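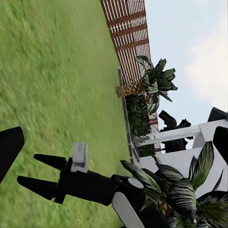
Render: lawn and boundary wall

September, 6:40 a.m.

Slept five hours. Went through the seating file again before anyone called. The plan for the ceremony now stands at 48 chairs in four blocks of 12, with a center aisle 5 feet wide. The couple asked for 6 feet. At 6 feet the outer chairs end up on the slope, and the rental people will not guarantee the legs there. I wrote to the bride's mother with the two widths side by side and asked for an answer by noon.

Order of processional, as of this morning: officiant, groom with both parents, four attendants in pairs, ring bearer, bride with her brother. Music cue 1 runs 3 minutes 10 seconds. At the pace we timed in the hotel hallway, the attendants take 70 seconds and the bride takes 45, so there is slack and the player will have to loop or fade. I prefer a fade. Tineke Vermeulen is on cello and says she can close the phrase at any eighth bar if she can see me. I will stand by the second row on the left and lower my folder.

11:15 a.m.

License problem, minor. The groom's middle name is spelled one way on his passport and another on the application. The clerk will correct it in person only, both parties present. The office closes for lunch and reopens at 1:30. I moved the tasting back an hour and sent the couple over with a printed copy of the form and the old one. Told them to read every line at the counter before signing.

Answer from the mother came at 11:50: 5 feet is acceptable, provided the train clears. The train measures 4 feet across at its widest point. It clears, with 6 inches each side. Aisle width closed.

3:30 p.m.

Sound check with the Gruvo speakers. Two units on stands, one lapel microphone for the officiant, one handheld for the readings. The lapel channel picks up wind noise above a light breeze. Foam cover helped some. I would like the fur type and have asked Mafalda Mota to bring hers when she drives over for the rehearsal. The handheld is fine. Battery indicator on the left speaker reads one bar lower than the right after the same charge, so I swapped them to see whether the fault follows the unit or the cable. Will check tonight.

Vows: she has written 190 words, he has written 410. I do not edit vows, but I gave them both counts and reading times, 1 minute 20 and close to 3 minutes. He went quiet and said he would look at it. She asked me later not to let him cut the part with the ferry.

Tasting went long. The Ji kitchen sent a fish course that was not on the contract. It was good and I have asked for the price in writing before anyone tells the couple it is included. The cake is unchanged: two tiers, lemon, no fresh flowers on the icing. The florist still has fresh flowers on her sheet. Third time I have corrected that line.

9:20 p.m.

License is corrected and in my bag, in the plastic sleeve, with two pens.

Speaker result: the fault stayed with the unit. Left-hand box now sits on the right and still reads low. It will last the ceremony but I would not trust it through dinner. Corex can send a replacement for 19 dollars delivery. Approved it myself and will bill it under equipment.

Rehearsal call is 4 p.m. tomorrow. The ring bearer's nap ends at 3:30, according to his father, so I have put him last on the walk-through and given the pillow to an aunt until then. Rings stay with the best man and are never tied to the pillow. I had one roll under a platform two years ago and spent 25 minutes on my stomach with a flashlight.

Open items: fur cover (Mafalda), fish price (Ji), florist's sheet, revised vows from the groom, umbrella count. The rental firm has me down for 20 white umbrellas and I ordered 24 — the shortage only matters if it rains on the front two rows, which is where the grandparents are.

My own anniversary falls in the same week again. I have a card bought and have not written it. Feet hurt. Changed the dressing on the heel blister and set the alarm for 5:45.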